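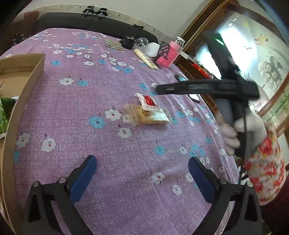
Acta de la reunión de seguimiento metodológico
Proyecto Primum, línea de demostraciones con pinza manual
Diciembre de 2023

Preside: Burgi Prantl
Toma de notas: el grupo de evaluación
Documentación previa: borrador del informe Hallex, versión 7; anexo de protocolos de Gautier

1. Aprobación del acta anterior

Se aprueba con una corrección. Donde decía "queda demostrada la transferencia a entornos domésticos" debe decir "se observó transferencia en las pruebas realizadas". Prantl pide que la primera frase no vuelva a aparecer en ningún documento del proyecto mientras no haya datos que la sostengan.

2. Resultado comunicado por Hallex

Hallex presenta la política entrenada únicamente con demostraciones recogidas con pinzas de mano, sin teleoperación. La tarea es coger alimentos envasados de una mesa y dejarlos en una caja abierta. Según el borrador, el brazo completa la tarea en la mayoría de los intentos y el método "generaliza a objetos deformables".

El grupo de evaluación no comparte esa lectura. La prueba principal consta de 30 intentos con los mismos envases que se usaron al recoger los datos, sobre el mismo mantel y con la caja al mismo lado de la mesa. Con eso se puede decir que la política repite lo aprendido en condiciones conocidas. De la generalización no se puede decir nada todavía, ni a favor ni en contra.

Hallex responde que los envoltorios se arrugan de forma distinta cada vez y que eso ya es variación. Prantl lo admite en parte, pero recuerda que nadie ha medido esa variación y que el informe no puede apoyarse en ella. Se discute un rato si un bollo en bolsa transparente cuenta como objeto deformable o como objeto blando con envoltorio deformable. No hay acuerdo. Se deja fuera del resumen.

3. Intentos descartados

De los 30 intentos, 7 se excluyeron del cálculo por "fallo de seguimiento de la cámara". El anexo no explica quién tomó la decisión ni si se tomó antes o después de ver el desenlace del intento. Gautier cree que se hizo al revisar las grabaciones, es decir, conociendo el desenlace. Hallex no puede confirmarlo en la reunión.

Prantl considera que éste es el problema más serio del borrador. Si los descartados se cuentan como fallos, la conclusión principal cambia de tono. Se pide que la tabla muestre las dos cifras, con y sin exclusiones, en la misma página y con el mismo tamaño de letra.

4. Mesa con objetos alrededor

Gautier defiende que se siga grabando con la mesa tal como está: botellas, tubos, un teléfono, lo que haya. Su argumento es que una mesa despejada produce políticas que fallan en cuanto aparece un vaso. Fasavetti está de acuerdo en principio, pero señala que los objetos de alrededor apenas cambian de sitio entre sesiones y que la red puede estar usándolos como referencia para orientarse.

Se menciona también el mantel. Un estampado de flores ofrece muchos puntos de contraste y puede facilitar el seguimiento visual de la pinza. Hallex lo considera poco probable. Se le pregunta si lo ha comprobado y contesta que no. Se acuerda repetir la prueba con una tela lisa antes de seguir discutiéndolo.

5. Lente de gran angular

Fasavetti informa de que la corrección de la distorsión se calibró en junio y no se ha repetido desde entonces. En el centro de la imagen el error es pequeño; hacia las esquinas no se sabe. Las demostraciones en las que interviene una segunda pinza son las más afectadas, porque ésta suele entrar por un lateral. Se propone recalibrar antes de la próxima tanda y no mezclar los datos nuevos con los antiguos sin marcarlos.

6. Comparación con teleoperación

El borrador afirma que la recogida con pinza manual es "mucho más rápida". No figura el tiempo de preparación, ni el de revisión posterior, ni el de las demostraciones desechadas. Prantl no duda de que sea más rápida; duda del "mucho". La frase se retira hasta disponer de tiempos completos para ambos métodos.

7. Acuerdos

Hallex: tabla doble de resultados y nota escrita sobre el criterio de exclusión.
Hallex: nueva serie con envases no vistos en el entrenamiento y tela lisa, con los criterios de éxito fijados por escrito de antemano.
Fasavetti: recalibración de la lente y marca de versión en los datos.
Gautier: protocolo para cambiar de lugar los objetos de alrededor entre sesiones.
El informe no se distribuye fuera del proyecto en su forma actual.

8. Ruegos y preguntas

Hallex pide que conste su desacuerdo con el punto 3: entiende que un fallo de seguimiento no es un fallo de la política. Consta. Prantl pide que conste también que, para quien tenga que usar el sistema, la diferencia es difícil de apreciar.

Queda pendiente decidir quién revisa las grabaciones excluidas. Gautier se ofrece, siempre que no sea en solitario.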